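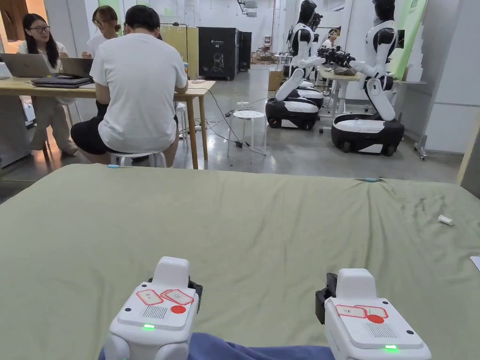 Bettwäsche in Ferienwohnungen: Wechselrhythmus und Waschtemperatur

Sehr geehrte Damen und Herren,

für unsere Ferienwohnungen in Gestden wird derzeit die Hausordnung überarbeitet. Bislang ist festgelegt, dass die Bettwäsche bei jedem Gästewechsel getauscht und bei 90 Grad gewaschen wird. Farbige Spannbettlaken leiden darunter erheblich. Ist diese Temperatur erforderlich, und welcher Rhythmus ist bei Langzeitgästen angemessen? Für fachkundige Hinweise wären wir dankbar.

Verwaltung Gromard

Bennani Textilpflege

Maßgeblich ist zunächst das Pflegeetikett. Farbige Baumwolle ist in der Regel für 60 oder 40 Grad ausgezeichnet; eine Kochwäsche führt hier zu Farbverlust und Einlaufen. Für den üblichen Beherbergungsbetrieb empfehlen wir 60 Grad mit einem bleichmittelhaltigen Vollwaschmittel bei weißer Ware und einem Colorwaschmittel bei farbiger Ware. Dunkelblaue und olivgrüne Stücke sind in den ersten Wäschen getrennt zu behandeln. Die Trommel sollte höchstens zu drei Vierteln gefüllt werden – andernfalls wird das Waschmittel nicht vollständig ausgespült.

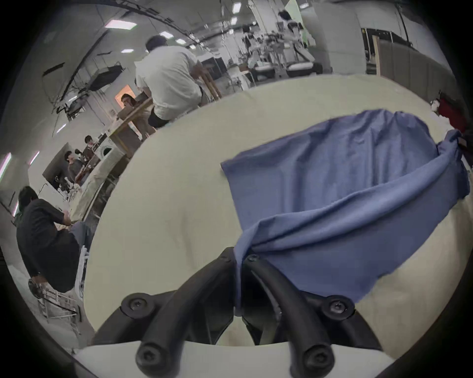
Blaues Tuch, zu einer Falte gegriffen

Bei Aufenthalten von mehr als einer Woche ist ein Wechsel alle sieben Tage angemessen. Pro Bett sollten 3 Garnituren vorgehalten werden.

Gästehaus Nustwood

Wir waschen seit Mai nur noch bei 60 Grad, Beschwerden gab es keine. Trockner auf niedriger Stufe, dann halten auch die Gummizüge länger.

Verwaltung Gromard

Vielen Dank für die Auskünfte. Die Hausordnung wird entsprechend angepasst. Offen ist noch, ob Matratzenschoner im selben Rhythmus zu wechseln sind.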